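Flirthorpe Technical College – Student Robotics Support Desk
Ticket 2000: Left arm loses wrist camera feed and drops filter during coffee task
Opened by: Makokha student team, second-year automation project
Equipment: Grirov two-arm training station, bay 20
Priority: Normal
Status: Open – awaiting retest

Problem reported
The team is preparing the pour-over coffee task for the November demonstration. During practice, the left arm stops while placing the paper filter in the dripper. The station software (Tosodico) shows error 118, "wrist image timeout," and the gripper opens. The fault does not occur when the arm is moved by hand or when the task is run without the filter step.

Steps already taken by the team
Restarted the station and both arm controllers.
Replaced the filter with one from a new pack.
Lowered the arm speed to the classroom default.
Repeated the task with the lights in the bay at full and at half. No change.

Support desk, first response, 9:40 a.m.
Please confirm whether the error appears at the same joint position each time. Please also attach the run log. Students are reminded not to clear the log before a ticket is closed.

Team reply, 11:15 a.m.
The log is attached. The error appears whenever the left wrist turns past 51 degrees. It has not appeared on the right arm. The team also noted that the left camera cable was routed under the wrist clamp after the last change of fingers.

Support desk, 1:30 p.m.
The log is consistent with a cable under strain. The cable was removed from the clamp and rerouted along the outside of the forearm, with a service loop left at the wrist. The connector was reseated. No damage was found on the outer jacket. The wrist was then turned through its full range with the gripper empty, and the feed remained steady.

The release of the filter is a separate matter. The task file instructs the gripper to open on any camera error. This setting is suitable for rigid parts – it is not suitable for a step in which paper is held over the dripper. The team is asked to change the error response to "hold position" and to submit the revised task file to the course instructor before the next supervised run.

Remaining actions
Team: revise the task file and complete the full coffee sequence under supervision.
Support desk: inspect the cable again after the retest and update this ticket.
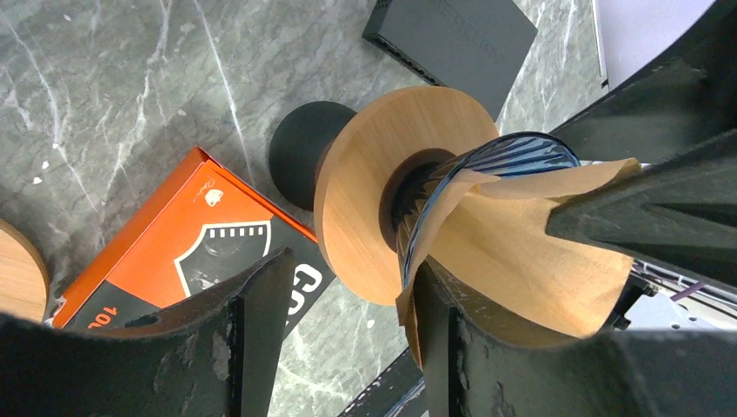

May the team continue practicing on the right arm while this ticket is open?

The right arm may be used for single-arm exercises under normal bay rules, provided that the left arm is parked and its controller is switched off.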